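工作论文 > 制造与文献管理 > 小型车间的纸质图纸 > 第4节

2026年4月8日　Jhosep Llanos、Yolanda Salazar、Cristian Benavides

4　封套中的图纸：标题栏的可读性与取放习惯

4.1　问题的提出

前一节讨论了图纸从设计室到车间的流转路径，本节转向图纸到达工位之后的情况。我们走访的车间都有电子图档，但加工时摆在台面上的多数仍是打印件。操作者量一个尺寸、核一处公差，习惯是低头看纸。屏幕通常放在离机床几步远的地方，手上有油的时候也不方便去碰。因此打印件怎样保存，用什么东西装，装进去以后哪些信息还看得清，对日常工作的影响比图档系统的版本更直接。

已有的研究多从版本控制的角度看待纸质图纸，关心的是旧版图纸有没有及时收回。对图纸本身的物理状态，文献谈得很少，一般只用“妥善保管”一类的话带过。我们在预调查中发现，车间里谈到图纸时最常抱怨的内容有两类，一类是找不到，一类是看不清。看不清的原因里，打印质量只占一部分，另外一部分与封套有关：塑料反光、折痕压在数字上、纸张在套内滑动使标题栏跑到边框下面。

本节要回答的问题比较具体。第一，A4幅面的零件图装入透明封套后，标题栏中的各栏是否仍能在正常工作距离上读出。第二，封套的边框、开口和圆角对取放有什么影响。第三，车间自己形成的摆放规则与封套的使用之间是什么关系。

4.2　材料与方法

调查地点是Huaranga的两处加工车间和一间装配间，均由Adier公司管理。三处共用一个图纸柜，柜内登记在册的零件图为3,222张，绝大多数是A4幅面，少量A3图对折后存放。A3图因为折叠方式不统一，本节不作分析。

我们从登记册中按图号顺序等距抽取132张A4图纸，逐张检查其封套和标题栏。检查由两人分别完成，结果不一致时由第三人复核。检查地点就在图纸柜旁边的工作台上，使用车间原有的顶灯，没有另加光源。我们考虑过用灯箱或者调节角度的台灯，最后没有采用，理由是操作者平时并没有这样的条件，检查结果应当反映他们实际面对的情形。

可读性按栏记录。标题栏中列入检查的项目有图号、比例、幅面、重量、材料、制图与审核签字、修订标记。每一栏的结果分为“可直接读出”“移动图纸或变换视角后可读出”“取出后方可读出”三档。三档之外另有一栏备注，用来写明原因，例如反光、折痕、污渍、墨粉脱落、被边框遮挡。

除图纸检查外，我们还对16名使用者作了访谈，其中包括车工、铣工、装配工和负责发图的文员。访谈不录音，由Katherine Ayala当场笔录，事后交受访者本人过目。访谈围绕三个话题：拿到图纸后先看哪里，看完放在哪里，什么时候会把图纸从封套里抽出来。

Eusebio Ñahui负责整理登记册。登记册为手写，前后经过几任文员，图号的写法并不统一，有的带连字符，有的省去。抽样之前先把图号写法归并，归并中发现的重复登记予以剔除，上文给出的总数是剔除之后的数目。

4.3　封套的类型

抽样图纸所用的封套大致可以归为三类。

第一类是普通的活页文件袋，四边无框，左侧有装订孔，塑料较薄。它便宜，补充方便，但软，竖着拿的时候会弯。纸张装进去以后四周有余量，图纸容易歪斜。

第二类是带彩色边条的封套，透明部分较硬，边条起到支撑作用，转角多为圆角。车间里这一类最受欢迎。受访者提到的好处主要是能平放在台面上不卷，拿起来也不会塌。有的边条上还带有成排的小槽，手感较粗，戴着手套也捏得住。边条的颜色最初是采购时随意配的，后来车间用颜色来区分工序，这一点在4.5节再谈。

第三类是硬质的透明夹板，两片塑料夹住图纸，用于反复使用的检验图。数量少，重，一般挂在检验台旁边的墙上，很少移动。

三类之间的界线有时并不清楚。一些薄文件袋被使用者用胶带加固了边缘，用起来接近第二类。对这些图纸，我们仍按原来的封套类型登记，加固情况写入备注。

4.4　标题栏的可读性

标题栏按惯例位于图纸右下部分，以细实线分格。格内的文字有两种大小：栏目名称，如图号、比例、重量的标注，字号很小；填写的内容字号较大。两者在可读性上的差别十分明显。幅面代号和比例值即使在封套略有反光的情况下也能直接读出，栏目名称则常常要凑近才能辨认。使用者对此并不在意。一位铣工说，他从来不看那几个小字，格子的位置他早就记住了，哪一格是重量，哪一格是比例，闭着眼也指得出来。

这种凭位置读图的习惯有它的前提，就是标题栏的样式长期不变。Huaranga车间的图纸有两个来源，一部分由Adier自己的设计室绘制，另一部分随Anton系列零件的订单一起由外部提供。两者的标题栏分格不同，重量一栏的位置相差一格。文员告诉我们，新来的操作者偶尔会把相邻栏中的数字当作重量来读，老师傅拿到外来图纸时会先停一下，把整个标题栏扫一遍。对于凭位置读图的人，栏目名称平时可以忽略，遇到样式陌生的图纸时又是唯一的依据，而它恰恰是最容易被反光吞掉的部分。

在132张抽样图纸中，有21张至少有一栏需要取出图纸后方可读出。查看备注，原因集中在两种情形。一种是折痕。封套的下角最容易受力，拿图时拇指捏在那里，塞进抽屉时那里先碰到抽屉底，时间一长塑料起皱，皱处在灯下形成一块亮斑。标题栏又正好靠近这个角，亮斑落在哪一格，哪一格就读不出来。另一种是墨粉转移。激光打印的图纸在较热的地方放久了，墨粉会粘到塑料内壁上，纸面上的字变淡，塑料上留下一层反着的影子，两层字叠在一起，看上去发虚。

折痕造成的问题大多可以靠变换视角来解决，因此在三档记录中多落入第二档。墨粉转移造成的问题没有办法靠转动图纸来改善，只能取出或者重新打印。就严重程度而言，后一种更值得重视。我们建议用于长期存放的封套内侧选择磨砂面，使用者对此有不同意见，有人担心磨砂面会使细线变模糊。这一点我们没有做对比试验，留待以后讨论。

重量一栏的情形需要单独说明。小零件的重量以克为单位，数值带一位小数，小数点在打印件上只是一个很小的墨点，隔着一层塑料，遇到灰尘或划痕时容易混淆。装配间用重量来做简单的来料核对，把零件放在台秤上，与图纸上的数字比较。如果小数点看漏，数值就差了十倍，不过差到这个程度通常一眼就能发现，受访者都没有说起因此装错的经历。真正麻烦的是末位数字看不准，核对时说不清是零件偏差还是读数偏差，只好把图抽出来再看一遍。

比例一栏在使用中的意义与我们原先设想的不同。我们原以为操作者不会关心打印件的比例，尺寸都标在图上，没有人应当用尺子在图纸上量。访谈中却有几位装配工承认，遇到原尺寸绘制的小零件，他们会把实物直接放在图上比一比外形，看有没有拿错左右件。隔着封套比，零件不会划伤纸面，油污也擦得掉，这在他们看来是封套的一个好处。制图规范不鼓励这种做法，打印时的缩放设置稍有不同，图形就不再是原尺寸。文员在发图时并不检查缩放设置。我们把这个情况反馈给了车间，车间的答复是今后打印一律关闭“适应页面”选项。

4.5　取放与摆放

图纸柜里的图按图号排列，到了工位上则没有统一的规则。观察到的摆法有平放在台面一侧的，有立在机床侧面磁条上的，也有压在量具盒下面的。平放最常见。台面颜色浅时，封套的透明部分与台面几乎分不开，使用者是靠彩色边条来找图纸边缘的。有一位受访者说，没有边条的袋子放在白台子上，伸手去拿经常拿空。

从平面上拿起一张封套，动作比想象的要讲究。薄文件袋贴在光滑的台面上，中间没有空气，指甲要从角上抠起来。硬封套边缘有一定厚度，圆角处容易下手，多数人是捏住下面的角往上一掀，再用另一只手托住中部。角上的折痕就是这样来的。Cristian Benavides在观察笔记中记下了一个细节：习惯把图纸推到台边再拿的人，他们的封套角部明显比较平整。推到台边以后，手可以从下方托住，不需要掀角。这个做法没有写在任何规程里，我们问起来，本人也说不出是什么时候养成的。

图纸的朝向也有差别。零件图横幅居多，标题栏在右下，按理应当横放着读。台面窄的地方，图纸常常竖着摆，文字侧过来，读的人歪头，或者只转动手腕把图带过来一点。受访者对此并无怨言，但侧着读数字时，字形相近的几个数字更容易认错，检查人员自己在复核时也碰到过。我们的记录要求检查人员先把图纸转正再判断可读性，所以上文的数字并未反映侧向阅读的影响，实际使用中的困难可能比记录显示的略多。

关于边条颜色。车间起初对颜色没有规定，后来由于同一颜色的封套一次采购一批，同一时期发出的图纸往往颜色相同，使用者便自己赋予了含义：绿色是铣削，蓝色是车削，红色留给检验。去年12月更换供应商后，蓝色缺货，文员用绿色代替，车间里乱了一阵。文员的办法是在封套右上角贴一条写有工序的标签，标签后来又掉了一部分。从Breniditz仓库调来的旧图仍按旧仓库的颜色，与车间的含义不合，需要重新套装，这项工作到调查结束时尚未做完。

颜色编码作为一种自发的约定，优点是快，远远看一眼就能挑出来，缺点是没有写下来，换了人就要口头再传一遍。我们的看法是，颜色可以保留，但不应成为唯一的标识，图号仍应放在不必打开封套即可看到的位置。标题栏在右下，柜中图纸竖立存放时图号朝下，抽图时看不到，文员要一张一张提起来找。简单的改进是把封套倒过来插，让标题栏的一角朝上。试行期间文员认为找图快了，也有操作者抱怨拿到手的图是倒的。

4.6　抽出图纸的时机

访谈中问到什么时候会把图从封套里抽出来，回答可以归为几种。需要在图上用铅笔作记号时要抽；复印时要抽；看不清时要抽，但大家都说会先转一转、擦一擦，实在不行才抽。抽出以后放回去，纸的位置不一定与原来一致，纸边起毛之后更难一次推到底。推不到底的纸，上边会露在开口外面，进抽屉时先被压皱。

铅笔记号的问题值得多说一句。规程不允许在受控图纸上涂写，实际操作中，计算中间尺寸时顺手写在图边的情况很普遍。封套在客观上起了一种约束作用：装着的图不方便写，想写的人会另找一张纸。一位车工的做法是用可擦的笔写在塑料表面，加工完了擦掉。写在塑料上的数字有时没有擦干净，留给下一个人，两层数字叠着看，又成了可读性的问题。抽样检查中遇到过这种残留，我们把它记在污渍一项，没有单列。

4.7　局限

本节的材料来自同一家公司管理的三处场所，封套的采购渠道相同，结论不宜直接推广。检查在柜旁的工作台上完成，与机床旁的光线有差别。可读性的分档依赖检查人员的视力和经验，两人独立检查只能部分弥补。受访者多为熟练工，新手的困难主要由他人转述，今后应当直接访问入职不久的操作者。

封套的新旧程度没有可靠的记录。登记册只写发图日期，换过封套的不再登记，因而无法分析折痕随使用时间增加的快慢。Yolanda Salazar已与文员商定，今后更换封套时在登记册末栏画一个记号，待积累一段时间后再作分析。

图3所示为第二类封套与A4零件图标题栏的一角，可与4.3节和4.4节对照阅读。
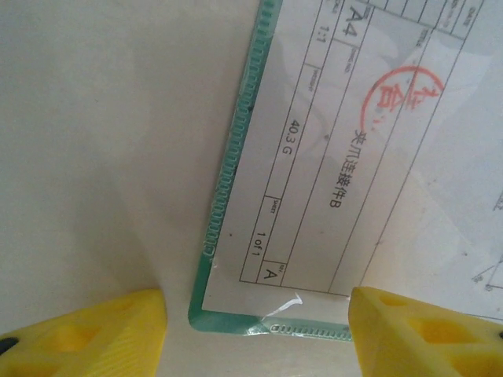 阅读时间：约16分钟

图3　平放于浅色台面上的绿边透明封套，边条带成排小槽，下端为圆角。套内标题栏中可读出幅面A4、比例1:1、重量40.3 G；靠近下角处的塑料有亮斑和折痕。栏目名称的字号明显小于幅面代号。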